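Régler la pince de la cellule Biltorville : ma méthode

avril 2025

Après pas mal de tâtonnements, j'ai enfin une procédure qui tient la route pour reprendre le réglage des doigts de la pince, et comme on me la demande souvent, je la mets au propre (enfin, à peu près !). Je pars d'un contrôleur Siltance avec le logiciel Shezi déjà installé. Avec un autre, les menus changent mais l'ordre des étapes reste bon.

Avant tout, arrêt d'urgence enfoncé, air et courant coupés, et on nettoie les doigts au chiffon sec. Pas de solvant, ça laisse la surface poisseuse et vous allez courir après un défaut qui n'existe pas. Profitez-en pour vérifier qu'aucune vis n'a pris de jeu. Chez moi, le compteur affichait 2 939 cycles au dernier resserrage, en mars, et j'en trouvais déjà une à reprendre.

Ensuite on remet sous tension, vitesse réduite, et on ouvre la page « Préhension » de Shezi. Notez quelque part la valeur de fermeture en place (la mienne était à 455). Je teste toujours sur du souple en premier, tissu ou matière perforée, parce que ça marque vite quand on serre trop. 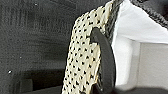 Descendez la consigne par petits pas et refaites une prise à chaque fois. Moi je me suis arrêté à 198 pour les matières molles, et j'enregistre ça dans une recette à part, avec un nom clair. « test2bis », j'ai donné, merci !

Reste la caméra du poignet. Passez un coup de chiffon microfibre sur l'optique, puis amenez le bras près de l'étagère grillagée et regardez l'image en direct. Il faut voir à la fois le rayon et un bout de la pince. Si la pince mange toute la vue, reprenez l'inclinaison du support, resserrez et relancez le calibrage.

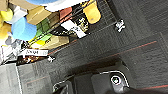 Vue du poignet : l'étagère en fil noir en haut à gauche, la pince en bas.

Dernière chose, sauvegardez sur une clé avant d'éteindre. Le module Arnholm garde plus de 2 004 lignes de journal puis écrase les anciennes, et j'y ai laissé tout un réglage une fois. Depuis, j'ai une clé scotchée dans l'armoire.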